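Tranley Village Hall
Minutes of the January meeting, held in the small hall, 7.30pm

Present: nine members. Apologies: two, plus one who came for the second half.

1. Last minutes
Agreed and signed. One correction — the gate is on the Pledley Road side, not the car park side.

2. Matters arising
Gutter over kitchen door still dripping. Second quote not in yet. Chase again.
Key safe code changed. Regular hirers have been told, the choir have not. Secretary to ring tonight.

3. Money
Balance at month end £3,647. Hire income £822, up on last month, mostly childrens parties. Oil came to £366 and we will need another delivery before Easter. Discussion of whether to put the hourly rate up. No vote, back next time with figures from Pledley hall.

4. Heating
Long item. Timer comes on at 5 whether hall is booked or not. Agreed to set it by hand each week from the bookings diary. Nustov have offered a service contract, felt to be dear. Ask what a one-off visit costs. Radiator in the ladies still cold at the bottom.

5. Cloakroom and jumble sale
Rail is full of odd hangers, and coats left since the autumn. Notice to go up giving owners 3 weeks, then anything left goes in the sale. Wire hangers to be sorted out and kept for the clothes stall. Tables from the school if they will lend them. Doors 10am, helpers from 8.30. Cakes wanted.
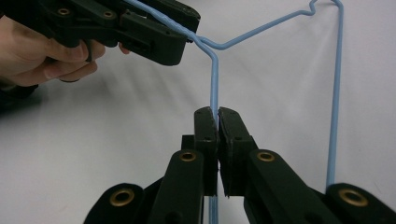
Photo: blue wire hanger

6. Floor
Main hall floor badly scuffed by the stage. Saarinen can sand and reseal but need the hall empty for four days. Half term the only gap. Dance class would lose a session — ask them first, then book. Chairs to go in the small hall, stacked no higher than six.

7. Bookings
Request for a late licence for a 60th. Agreed till 11.30, music off at 11. Dog training want to swop to the afternoon slot. Fine if they bring their own mats and sweep up after.

8. AOB
Noticeboard glass cracked. Tea urn lid missing, please look at home. Bin store padlock stiff, needs oil. Thanks to whoever cleared the leaves off the ramp.
Item on car park lighting held over, ran out of time.

Meeting closed 9.10pm. Next one in febuary, same time, small hall.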